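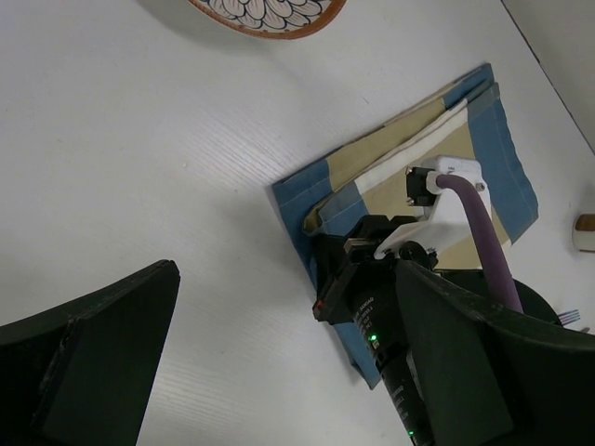
Section 4: Folding and Setting Your Skosatitz Napkins

Okay, before your first dinner, give the napkins one wash by themselves. I do mine on cool and hang them over a chair, and they come out much softer. Then:

1. Clear a patch of table bigger than the open napkin and wipe it down. Crumbs get into the seams!

2. Lay the napkin flat, nice side down, and smooth it from the middle out to the blue border.

3. Fold it in half, edge to edge. Match the stitched seams and forget about the corners for now (mine never line up perfectly, and I've stopped fussing).

4. Turn it on the diagonal so the cream stripe runs across the setting. I like a bit of the khaki showing next to it.

5. Press down along the fold with your palm. If the top hem still lifts a little, leave it — it settles once there's a fork on it.

Note: Ernő Oláh, who sewed my set, starches his. I tried it twice and went back to plain water from a spray bottle.

Caution: If you iron, keep off the full-heat setting and go over the border from the back. Don't iron on the tabletop, even with a towel under it.

For storage, see Section 5. Stack them flat, no more than a drawer's depth.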